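# Kadbridge sink fault

The **Kadbridge sink fault** was a recurring failure in Voder, a control program for two-armed kitchen robots. It was found in simulation, in a set of dish-clearing tasks called Zundadum, and was first logged in November. In the faulty runs, a gripper closed on an item in a sink and then moved as though the basin around it had no raised parts.

## Background

Zundadum places dishes and food in a modeled kitchen and scores the robot on what it picks up and where it lets go. Most of its sinks have a flat floor. The Kadbridge kitchen has a deep gray basin with a raised ledge toward the back, and a plate is set on the lower part of the floor.

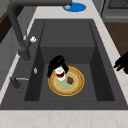

Voder planned each lift from a simplified map of the sink. The map stored the rim, the side walls and the floor, but it left out the ledge. A path that passed the planner's checks could therefore run straight through it.

## The fault

Of 123 runs in the Kadbridge kitchen, 19 ended with a collision between a finger and the ledge. The physics engine stopped the finger, but the arm's position counter kept advancing. Once the gap between the two reached 30 millimeters, Voder dropped its grip command and the held item fell. The log recorded these runs as "release complete", so the scoring script counted some of them as successes.

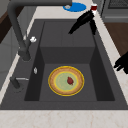 *The gripper over the back of the Kadbridge basin, with the plate on the floor of the sink.*

## Cause and correction

The missing ledge was traced to Daly, the tool that converts kitchen models into collision maps. Daly merged any two level surfaces inside the same basin and kept only the lower one. Version 56 of the tool keeps both.

A second change was made in Voder itself – a position gap now halts the arm with the fingers closed, and the run is marked as failed. The older Kadbridge scores were withdrawn. Scores from the flat-floored kitchens were left in place.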